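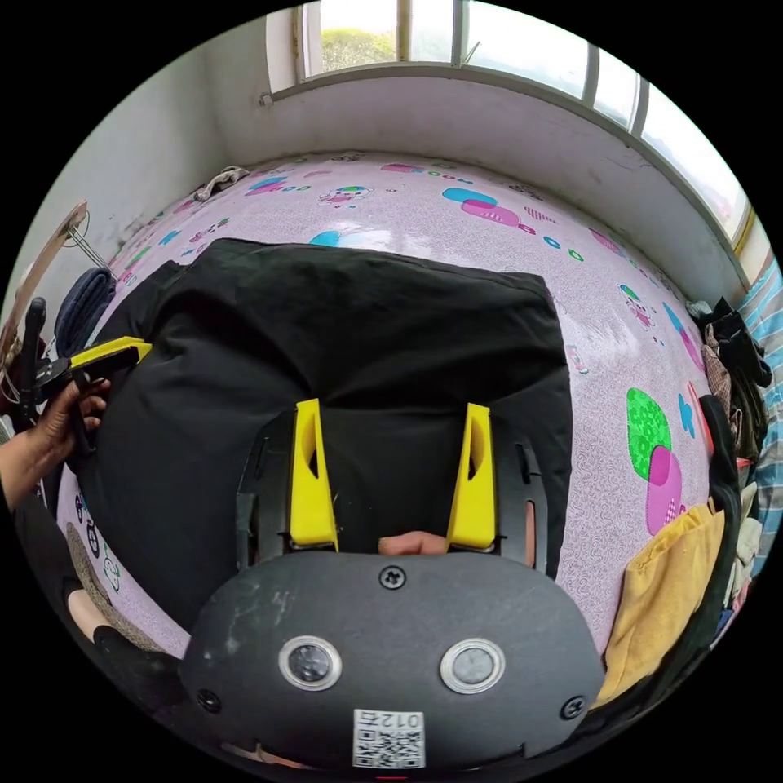
Kelly Fairclough asked whether a station could be run in a room where visitors are standing a step away from the bed, and whether one session lead is enough. Yes to both, provided the steps in this section are followed in order. One lead can handle the talk and the demonstration if somebody else answers the door.

## 6. Running a visitor demonstration

This section covers the garment task on the Lenix hand-held grippers. It assumes that the grippers are charged and paired as in section 3, and that the Grulholm recorder is on the same network as the tablet. For the folding task, see section 7.

### 6.1 Before visitors arrive

1. Clear the working side of the bed. Clothing that is not part of the task can stay in piles along the edge.
2. Open the curtains or blinds fully. The Umstead tracking software accepts daylight, but a lamp switched on halfway through will force a restart.
3. Pull the sheet tight at the corners. A printed sheet is fine and often tracks better than a plain one.
4. Choose one thick garment and one thin one. Check that zippers run freely and snaps are open.
5. Have at least one hanger within reach of the operator. Do not use hangers with clips for this task.
6. Wipe the lenses on each gripper with the dry cloth from the case.
7. Check that the code label on each housing is flat and readable. Scratches on the housing itself do not matter.
8. Start a session in Yammine and type "visit" in the notes field, so the recordings can be filtered out later.

**Note:** Yammine needs 636 MB free on the tablet to open a new session. If there is less, it opens the last session instead and gives no warning.

### 6.2 Giving the demonstration

1. Tell visitors that the cameras are recording, and that anyone standing near the bed may be in the picture. Let people move back if they want to.
2. Hold the gripper level and squeeze the trigger fully open and closed. Wait for the tone.
3. Close the fingers on the middle of the thick garment and lift it a few inches clear of the sheet. Hold for a slow count of five.
4. Lower it and release.
5. Repeat at a shoulder seam, then at the hem. Visitors usually notice that the hem slips first. This is a good moment to explain why grip position is recorded along with grip force.
6. Put the garment on the hanger.

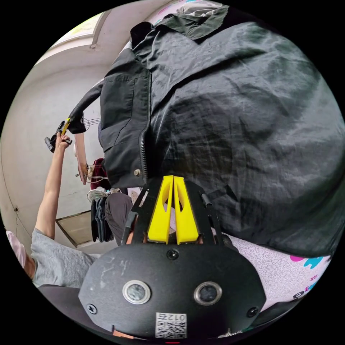 7. Keep the hanger high enough that the hem swings free, and bring the gripper up from underneath with the fingers nearly closed. Coming in from the side tends to push the garment away.
8. Steady the front of the garment with the fingers, then back off slowly.
9. Press Stop on the tablet before anyone puts a gripper down.

**Caution:** Keep loose sleeves, cords and lanyards away from the finger brackets. Anyone trying the gripper should push long sleeves above the wrist.

**Caution:** Do not hang a garment from a light fitting or curtain rail during the task.

### 6.3 Letting visitors try

Each turn should be kept to 300 seconds. The tablet can be set to beep at that point under Session > Turn length. Start a new take for every person, even if the last one was short.

Children may use the gripper with an adult holding the other side of the housing. The trigger spring is stiff for small hands, and the light spring (spare parts bag 2) can be fitted beforehand if a school group is expected. Fitting is described in 9.4.

If a visitor drops the gripper, stop the take and run the alignment check in 3.6 before going on. A loose housing screw is the usual cause of a failed check. Tighten by hand only.

### 6.4 After the visit

1. End the session in Yammine and wait for the upload bar to clear.
2. Delete any take in which a visitor has asked not to appear. Deleted takes stay in the recycle folder for 30 days unless it is emptied by hand.
3. Shake out the garments and check the fingers for threads, especially in the slots.
4. Return both springs to the parts bag.
5. Leave the recorder powered until its light is steady green, then unplug it at the wall.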